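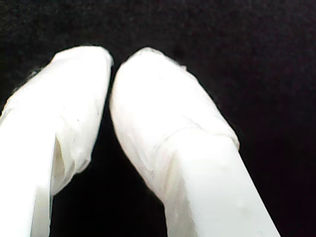

Wrapped tips, nearly touching. The one on the left is baggier.

So I've been at this wrapping business for most of September and I think I finally have enough to write up. If you only came for the verdict, skip to the part about the washers. Everybody else gets the long version, sorry!

Quick catch-up. The gripper on my bench came with plain hard plastic fingers, and plain hard plastic fingers are fine for blocks and awful for everything else. Pens roll out. Bottle caps shoot across the room (I found one in my shoe). I had three options on my list: buy the soft Wonance pads, cast my own silicone, or wrap the tips in something grippy from a drawer. The pads were out of stock until who knows when, and my one go at silicone ended with a baking tray I'm not allowed to talk about at home. So, wrapping.

My rule for the test was 100 picks per setup, same speed, same closing force, same seven objects in the same order. Graham Tapley told me that was too few to mean anything and that I should do 400. Graham doesn't have to sit there putting the washer back on its mark every time. We settled on 400 for the two setups I cared about most, and I did them in the evenings with the radio on.

Bare fingers first. Out of 400 I got 273 clean picks, where clean means it came up, stayed up for the count and went down in the bin. That's better than I would have guessed. Nearly all of the misses were washers and the pen, and the pen misses were all the same miss: it pivots, one end drops, and off it goes.

Then the wrap. I started with one layer, pulled snug, and it was gone in no time. The edge that faces the other finger is where all the rubbing happens, and one layer just creeps down until it bunches up. Several layers did much better, but now the tips were fat, and a fat tip means the controller's idea of "closed" is wrong. I spent a whole Thursday chasing what I thought was a bad encoder before I remembered that I'd made the fingers thicker and hadn't told the software. Re-zero after every rewrap. I've written it on the wall.

The other thing I learned is that the end of the wrap matters more than the wrap. If you finish with the loose edge facing into the gap, every single pick tugs at it. Finish it on the outside and it lasts. Also, lint. Anything with even a bit of cling picks up every fiber in the room, and I work on black cloth so that the overhead camera has something dark to look at. Great for the camera, terrible for the fingertips. I go over the cloth with a lint roller now before each run, and I still find hairs on there.

OK, washers. Wrapped fingers are worse at washers! I did not see that coming. A bare finger has a crisp edge, and if you come in low you can get that edge under the rim and sort of scoop. Round the tip off with a pillow of wrap and it rides straight up over the top. On the other hand the pen went from my worst object to nearly my best, and the bottle caps just sit there like they should. I lost two pages of the wrapped tally to a coffee spill, so I'm not going to give you a total I can't back up. I'll redo it.

Where I've landed for now: wrapped for anything round or slippery, bare for anything flat and thin. If I had to live with one, I'd take wrapped and give up on washers. What I'd really like is one of each, a soft finger and a hard one on the same gripper, and see if the pen still pivots. Biljana Georgiev tried something close to that on her Hämmerli arm last year and said it pushed small things off to one side, so I may be about to waste another week finding out she was right.

I also still want to swap the controller. The Lerner board is lovely to set up but it steps the force in jumps, and with a squishy tip you feel every jump - the finger goes soft, soft, soft, then clamps. Somebody in the comments last time mentioned the Prirnholm one. If you own it, does it let you ramp the force smoothly, or is it the same thing with a nicer menu? And does it remember its zero after a power cut? Mine doesn't, and the breaker in this place trips whenever the kettle and the heater are on together.

Next post is the redo, with the tally kept well away from the mug.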